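Desk mat

A desk mat, also called a table mat, bench mat or (older shops) blotter, is a flat sheet laid over all or part of a tabletop. Protects the surface, stops small things sliding about, cuts noise. Sizes run from a bit bigger than a sheet of writing paper to ones that hide nearly the whole table. Not the same as a place mat, which is for one person's plate, or a mouse mat, though large mats often do both jobs.

Name

"Blotter" came first, from the ink-soaking paper held in a stiff leather holder. The paper went, the word stayed on in some catalogues. "Desk mat" and "desk pad" are now used for the same thing. "Bench mat" usually means a thicker one for craft or repair work. "Counter mat" is a shop term – the small one by the till.

Materials

Leather, cork, felt, rubber, cloth with a rubber back, and various plastics. Leather marks easily and some people like that. Cork is light and quiet but crumbles at the corners. Felt is soft, warm to the arm, holds on to crumbs and hair. Rubber grips best and can smell when new. Smooth plastic wipes clean fastest, though cheaper sheets curl if they've been stored rolled.

Two-layer mats are common, a smooth top stuck to a grippy underside. When the glue fails it tends to fail at the corners first.

Colours

Brown, black, grey and dark green are the usual ones. Brown probably a leftover from leather blotters, and it hides tea. On a white table a dark mat also gives a clear edge, handy for seeing where the working area stops. White mats are sold but show everything. Patterned ones are mostly for home use.

Size and placing

A mat may be cut to the table or left short so that a border shows. The border style is more common, as few tables match a stock size. Sadau, a maker of plain table coverings, sells its widest sheet at 60 cm deep, and longer lengths are cut from the roll. The Flenik range is sold by the piece only.

Mats are normally laid square to the front edge. Heavy items can stand fully on the mat, fully off it, or half and half. Half and half is often seen with small cabinets and drawer units and is best avoided for anything tall, as a thick mat lifts one side and the thing leans. With a thin mat the difference is hard to notice. 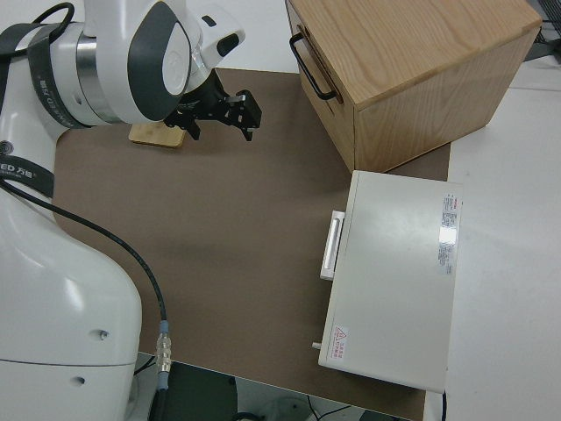

Large brown mat on a white table, with a small oak cabinet standing partly on it.

Things kept on mats

Writing tools, lamps, trays, keyboards. On shared or working tables also small storage: boxes, wooden cabinets with a single handle, little drawer units. Small wooden blocks turn up a lot, used as props, spacers, paperweights or toys. Rounded corners are prefered on these, sharp ones dent felt and soft leather. Small kitchen appliances may stand on a mat too, but only on one rated for heat, and never a felt one.

Cables

A cable run across a mat lies flatter than on bare wood, because the surface drags on it a little. It also leaves a line in soft materials if it stays put for long. Some mats have a notch or a slot at the back edge for cables. Others don't and the cable just goes over the front or side. Metal connectors should be set down, not dropped – they chip thin plastic tops.

Care

Daily: wipe with a dry cloth. Lift the mat now and then, grit gets under it and scratches the table, the very thing it was bought to prevent. Rubber-backed mats left for years can stain varnish, and a pale table will show the outline. Turning the mat round from time to time evens out fading near a window.

Spills – blot, then damp cloth. Leather: no soap unless the maker says so. Cork: as little water as possible. Felt: brush first, cold water only, dry flat. Never on a radiator.

Curled sheets are flattened by rolling the other way, or left overnight under books. Storing flat under a bed works if there is space. Rolled storage should be loose and top side out.

Thickness

Thin mats suit writing, thick ones suit tools and repair work. Very soft mats are poor for writing without a board on top, the pen goes through the paper. The catalogue firm Zilleck grades its mats by a number from its own list instead of by thickness, so its 31 is a thin writing mat and its 50 a bench mat. The numbers mean nothing outside that catalogue and are not milimetres. Model 352, a cloth-topped mat, falls outside the grading and was added later as a December gift item.

Related items

Drawer liner: thinner, cut to fit inside furniture. The oak cabinets and small chests sold for desktops sometimes come with one.

Cutting mat: printed with a grid, meant to take a blade. An ordinary desk mat is not, and a knife will go straight through most of them.

Baking mat: heat-proof, food use, too slippery underneath for a desk.

Chair mat: goes on the floor. Often listed next to desk mats in shops, and bought by mistake.

See also

Blotting paper
Cutting mat
Place mat
Table linen
Drawer liner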